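From: Olaia Bermúdez
To: Favholm building list
Date: December 11, 2023
Subject: Re: Tables on the upper landing

Kanokwan Phromma wrote:
> Manalo has quoted us 3000 for 8 standing desks to replace the
> tables by the stairs. They say people will use the landing
> more if it feels like a proper workspace. Any objections
> before I sign?

Yes, one or two. Who told Manalo that people don't use the landing? I was up there most of November and rarely had a table to myself.
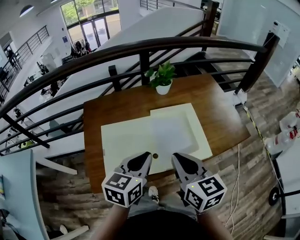 A standing desk is fine for email. For laying out paper or board I want a low, steady top, and I doubt these would give us that. The tables we have now are plain wood with a warm brown grain, there's room for a sheet and a potted plant at the far side, and you still get the light from the tall windows by the entrance. I'd sooner see the money go on the white cable hanging down to the floor – somebody will catch a foot in it, and that's right next to a staircase.

Also, does the quote include taking the old tables away? Flanport's didn't last time, and Renata spent 30 days chasing them.

Could we borrow one desk for a week before anyone signs?

Olaia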